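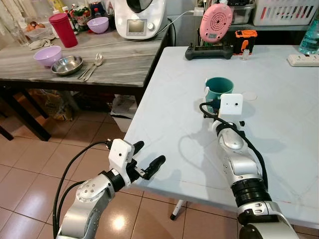 Home > Forum > Science news > Materials
Print this page | E-mail this thread

Plastic film from brewery grain

tarn_end
Has anyone read the Ralcombe paper on packaging film made from spent brewing grain? They say it breaks down in 13 weeks in garden compost. I'd like to see that in a British winter.

K. Perić
I read it in March. The compost was held at a steady warm temperature, so no, it isn't a garden heap. The strength figures look sound to me.
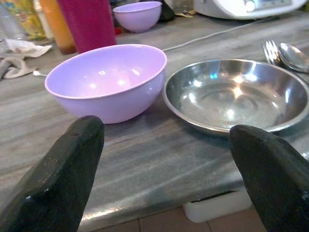
My bigger doubt is supply. Brewers already sell that grain as cattle feed, and the farms want it.

mossop615
Disagree on supply. Small breweries near me pay to have it taken away — the farms are too far off to bother.

tarn_end
Fair point. Did they test it against moisture?

K. Perić
Only 2 samples, both coated. I wouldn't build much on that.

mossop615
It's a first paper. Two is a start.

Reply | Next thread | Back to top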